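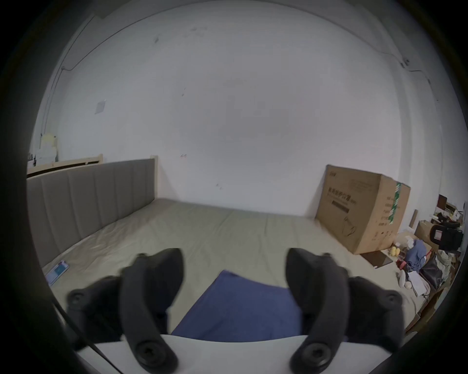
*Gray channel headboard, fitted sheet on, navy cloth folded on the mattress.*

# Getting a Fitted Sheet to Stay Put

I love a tight bed. My old place in Floltham had a mattress so deep that every sheet I owned popped off a corner by Wednesday, and fixing that taught me most of what's on this page. It's easier than you think, and so satisfying once it clicks!

## Measure first

Pull everything off and measure the mattress from the bottom seam to the top seam, at a corner. Add the topper if you use one (squash it down a little with your hand, the way your body would). Then check the pocket depth on the sheet package. You want the pocket to be 2 inches deeper than the mattress. Any less and the corners will creep up, any more and you get bagging in the middle.

If the sheet is 100 percent cotton, wash it once before you judge the fit. Cotton shrinks, and mine lost a surprising amount of depth in a hot dryer. I go warm wash, low heat now.

## Put it on

1. Find the tag. On most sheets it goes at the bottom right or top left, but brands differ, so mark yours with a stitch of bright thread once you've worked it out.
2. Start at a head corner. Lift the mattress and pull the elastic all the way under, a good hand's width.
3. Go diagonally to the opposite foot corner. This one will fight you a bit.
4. Do the other two corners.
5. Walk around and smooth from the center outward with flat palms, tucking the slack under as you go.

Tall headboards make step 2 annoying. Slide the mattress toward the foot a few inches, do both head corners, then push it back. I resisted this for years and it's so much faster!

## Still slipping?

Try sheet straps, the kind that clip across each corner underneath. Kwame Addo wrote in to say he crosses two long ones in an X under the whole mattress, and I've switched to his way. A thin grippy rug pad between mattress and topper helps too, if the topper is what's moving.

Check the elastic as well. Stretch it and let go. If it stays wavy, sew in new elastic or cut the sheet up for pillowcases.

Next up: folding the thing. I have opinions.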